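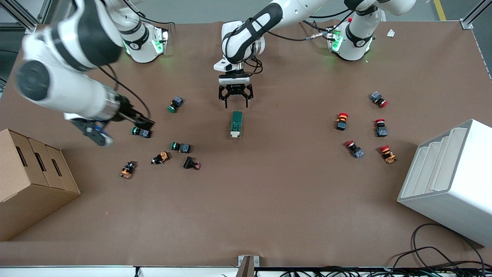
A push-button switch is a switch worked by pressing a cap or plunger along its own axis. It opens or closes an electric circuit for as long as it is held down, or until it is pressed again, depending on the type. Push-buttons are used on machine tools, elevators, pumps, doorbells and household appliances. Small industrial models are usually sold as separate units and may lie loose on a worktable before they are fitted to a panel. The cap is often colored to show its purpose, and green is one of the common choices.

Operation

Most push-buttons contain a plunger, a return spring and one or more sets of contacts. In a normally open switch the contacts are apart at rest and come together when the cap is pressed. In a normally closed switch the reverse is true. Many industrial models take stackable contact blocks, so a single cap can work several circuits at once.

A momentary switch returns to its rest position when released. A latching switch stays down after the first press and comes back up after the second. Latching types are found mainly on lamps and power supplies. Motor controls more often use a momentary start button wired to a relay, which holds itself in until a separate stop button breaks the circuit. With this arrangement the motor does not start again by itself after a power failure.

Color and marking

Green is widely used for start and red for stop. Emergency stop buttons are red, normally with a large mushroom-shaped head on a yellow background, and stay down until they are turned or pulled. Blue is often kept for reset functions, while black, white and gray have no single fixed meaning. Labels may be engraved on the cap, printed on an insert or placed on a plate beside the switch.

Manufacture at Rallbridge

The Stullis works at Rallbridge began making push-buttons as a sideline to its bell fittings. Its first range had 7 models, all with brass plungers. Sylvain Lebrun, the works engineer, redrew the range around a molded body sold under the name Flastex, and the catalog grew to 20 models. A later survey of the works by Perrine Chauvin lists 2,190 surviving pattern drawings, nearly all of them for caps and bezels — the bodies changed very little.

Wear and failure

Contacts wear through arcing each time a live circuit is broken. Dust and oil can also keep a plunger from returning fully. Sealed models have a rubber boot or gasket under the cap, and worn contact blocks can often be replaced without removing the switch from the panel.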